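3.2 The parts and the table they sit on

I'll start with the gears, as they ended up shaping almost every other choice we made. When we first planned the Ulden bench I pictured something like a toy kit, big bright cogs in three colors that anybody could tell apart from across the room. What we went with is plain silver metal. I pushed for that one pretty hard, and I had to defend it more than once over lunch. Metal spur gears are what people who build small gearboxes handle all day long, and they behave in ways plastic ones don't. They slide, they ring when you drop them, and they throw light all over the place.

That last bit deserves more space than it usually gets in papers like ours. A machined gear face has fine circular marks running around the center, and under a bench lamp those marks turn into bright streaks that fan out toward the rim (Figure 3). Move your head a little and the streaks swing with you. The teeth on the lit side go nearly white, the ones on the far side go dim, and if you're trying to judge by eye whether a tooth is sitting in a valley or on top of another tooth, you may be looking at a highlight and nothing else. I lost a whole afternoon to this in the early trials and was completely sure a pair had meshed when it hadn't. 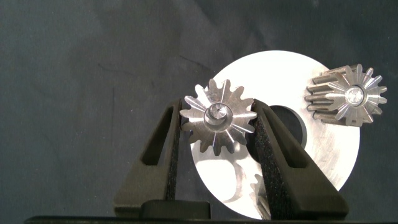
Figure 3. A spur gear near the large round disk, with the pin-like metal end showing in its bore.

Our fix in the end was to stop fighting the shine and write it into the protocol. We tried a matting spray on a spare set (the Karner kind, sold for scanning) and it worked fine for looking at, but it left a film in the bores and the fit went sticky. A bore that should drop over its pin with no push at all suddenly wanted a good shove. So the spray went back in the cupboard, and every trial reported in this paper was run on bare metal. If you want to repeat our work, please do the same, even though it'll annoy you.

The fit itself is the part I enjoy most. A gear over a pin is such a small job, and there's so much in it! You come down slightly off center, the end of the pin touches the edge of the hole, and the whole gear tips a hair before it either drops or jams. Looking straight down the bore you get a little crescent of the inner wall on one side, and how fat that crescent is tells you how far off you are. We started using "fat crescent" and "thin crescent" as working words and never found anything better, so they stayed in the coding sheet. Across the 967 placements we kept, the notes on crescent shape turned out more useful to the coders than the distance numbers we'd planned on — partly because a person can call it at a glance.

Then there's the disk. Large, round, flat, metal, and under strong light so bright that half the time it reads as a plain white circle. It caused a good deal of grumbling from the coders, who had to pick out a silver tooth against it. Where a gear overlaps the edge of the disk, the teeth over the dark surface are easy and the ones over the disk can be awful. We asked the coders to judge from the dark side whenever they could, and to mark a placement "unclear" if they couldn't. I'd do that again without changing a word.

For the surface we settled on dark gray and matte. We went through a few tops before that. A pale one from Walczak looked lovely and clean for the first week, then picked up every smudge of machine oil, and the gears all but vanished on it. Dark gray hides the oil and gives you a decent outline. Texture matters too. On a hard, smooth top a dropped gear rolls on its rim and heads straight for the floor, and you'd be surprised how far a spur gear can get under a cabinet.

Cloth is kinder in that respect. A gear set down on woven fabric stays put, and it doesn't clack, which made the room a nicer place to spend a long session in. The downside is creases. Even soft ones can lean a small gear a few degrees, and a leaning gear has a bore that no longer points straight up. My habit is to smooth the fabric outward from the middle with the side of my hand before each block of trials, then leave it alone. I don't iron it (I tried, and the creases were back by the second block) and I don't tape it down, as tape pulls the weave crooked near the edges. 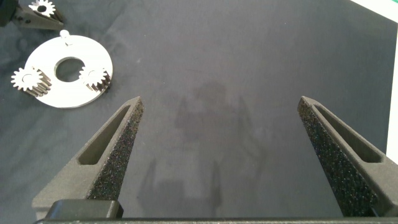
3.3 Sorting the placements

Each placement went into one of 5 groups: clean, tipped then dropped, jammed, missed, or unclear. Two coders worked through the whole set separately and then sat down together over the ones they disagreed on, which were mostly tipped against jammed. We used the Wutis sheet for this, with one extra column for the crescent note. A gear that tipped and then freed itself inside the same attempt counts as tipped, however long it hung there. A gear that needed a second attempt counts as jammed, and the second attempt gets its own row.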